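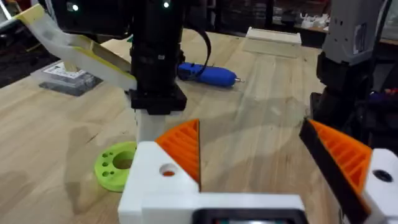

The bench in the shared shop, with the green disc partly behind the left finger and the blue tool behind.

I want to stick up for slow robots. I've been sharing a workshop for a few years now, and every time I bring up the two-arm project somebody asks me the same thing: couldn't you do that faster by hand? Yes! Of course I could. I have a blue power tool sitting right there on the table and two perfectly good thumbs. If all I wanted was a green ring with its hardware in place, I'd be home by dinner.

But I think that question is a bad way to judge a home build, and I've gotten kind of stubborn about it.

Take the fingers. Ours are white printed bodies with ribbed orange pads, and Yamuna Iyer and I went back and forth on those pads for most of September. She wanted them softer, I wanted them stiffer, and we printed so many in-between versions that I started using the rejects as doorstops. I have 83 print files in a folder called Gresari (the name of the project, long story, blame Yamuna). Most of them are junk. I learned more about gripping things from that folder than from any kit I ever bought, and I've bought a few.

A kit gets you moving by the weekend, and I get the appeal, I really do. Catherine Moffat built hers from one and she's happy as a clam. What bugs me is how hard it is to change your mind afterward. When I decided our parts should come down a chute, I just built a chute. It's translucent plastic with yellow edging, it slopes toward the middle of the table, and it's ugly, and I could move it tomorrow if I felt like it.

Then there's the money argument, which I take more seriously. My half has come to 3343 dollars so far, and yes, that would pay for a very nice bicycle. I spread it over a long time and a lot of secondhand parts, but I'm not going to pretend this is a cheap hobby. If you're starting out, please start with one arm. One! Two arms means twice the cables, and then all the new ways they can bump into each other.

Still, two arms is where it gets good. One can hold a part against the table while the other one waits its turn, and suddenly you have to think about stuff your own hands have been doing since you were a baby. Who holds? Who lets go first? How hard is too hard? I'd never once asked myself how I keep a ring still while I work on it, and now I can bore you with it for an hour.
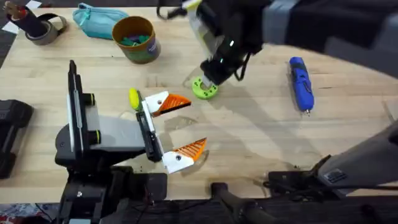
What I'd like to see more of

More shared benches, mostly. A spare bedroom is fine until you need a second opinion, and then you really want Nhàn Doãn walking past with a sandwich and telling you your cable is going to snag. She was right, by the way (it snagged).

And I'd like people to post their slow, clumsy, half-done builds, with the tape and the cups of leftover parts still on the table. I'd read every one of them.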